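3.2 Materialcharakterisierung und Konditionierung

Die Prüfkörper wurden aus furnierten Trägerplatten einer Charge gefertigt. Als Beschichtungssysteme kamen ein wasserbasierter Acryllack (Ovetti, im Folgenden System A) und ein Hartwachsöl (Stillorix, System B) zum Einsatz. Beide Systeme wurden nach Herstellerangabe verarbeitet, Zwischenschliff mit Körnung 320. Unbeschichtete Referenzproben wurden parallel geführt. Die Konditionierung erfolgte im Normalklima 20/65 bis zur Massekonstanz, definiert als Änderung unter 0,1 % zwischen zwei Wägungen im Abstand von 24 Stunden.

Die Bewitterung im Innenraum wurde durch gefilterte Xenonstrahlung hinter Fensterglas nachgebildet. Die Expositionsdauer betrug 500 Stunden für die erste und 800 Stunden für die zweite Prüfstufe. Farbmessungen wurden vor Beginn, nach 100 Stunden und am Ende jeder Stufe an jeweils drei Positionen je Probe durchgeführt. Die Auswertung erfolgte im CIELAB-Raum, wobei für die Beurteilung der Vergilbung vorrangig die b*-Komponente herangezogen wurde.

Für die Übertragbarkeit auf Möbeloberflächen ist die Orientierung der Maserung von Bedeutung. Bei Korpusmöbeln werden benachbarte Fronten üblicherweise mit durchlaufendem Furnierbild ausgeführt, sodass Farbdifferenzen an den Fugen besonders früh wahrgenommen werden. Abbildung 3 zeigt zwei Schubkastenfronten mit senkrechter Zeichnung. In der vorliegenden Arbeit wurden die Proben daher ausschließlich mit vertikaler Faserrichtung eingespannt und gemessen. 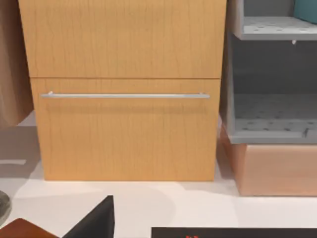 Quelle: Butov, Bildsammlung Innenausbau; Computergrafik.

Abb. 3: Schrank in hellem Holzton, zwei übereinanderliegende Fronten mit senkrechter Maserung, untere Front mit waagerechtem Stangengriff.

Die Wahrnehmbarkeitsschwelle an Fugen wird in der Literatur uneinheitlich angegeben. Für homogene Flächen gelten Farbabstände unter ΔE = 1 in der Regel als nicht erkennbar; bei stark strukturierten Furnieren überlagert die natürliche Streuung der Früh- und Spätholzanteile diesen Wert. Zur Trennung beider Effekte wurde die Messblende so gewählt, dass mehrere Zuwachszonen innerhalb eines Messflecks lagen. Die verbleibende Standardabweichung je Probe wurde als Maß der Grundstreuung mitgeführt und bei der Varianzanalyse als Kovariate berücksichtigt.

3.3 Haftfestigkeit und Griffbereich

Ergänzend zur Farbmessung wurde die Haftfestigkeit mittels Gitterschnitt bestimmt. Der Bereich um Beschläge ist hierbei gesondert zu betrachten, da Hautfette und Reinigungsmittel lokal in höherer Konzentration auftreten. Zur Nachbildung wurde ein Teil der Proben vor der Exposition mit synthetischem Schweiß nach dem Kulkarni-Protokoll beaufschlagt (Einwirkzeit 3 Stunden, anschließend Trocknung im Normalklima). Die beaufschlagten Proben beider Systeme wurden getrennt von den übrigen gelagert.

System A wies nach der ersten Prüfstufe keine Abplatzungen auf (Kennwert 0). Nach der zweiten Prüfstufe wurde auf den beaufschlagten Proben der Kennwert 1 ermittelt. Für System B ist das Verfahren nur eingeschränkt aussagekräftig, weil kein geschlossener Film vorliegt; die Werte sind in Tabelle 4 der Vollständigkeit halber aufgeführt und gehen nicht in die Rangfolge ein.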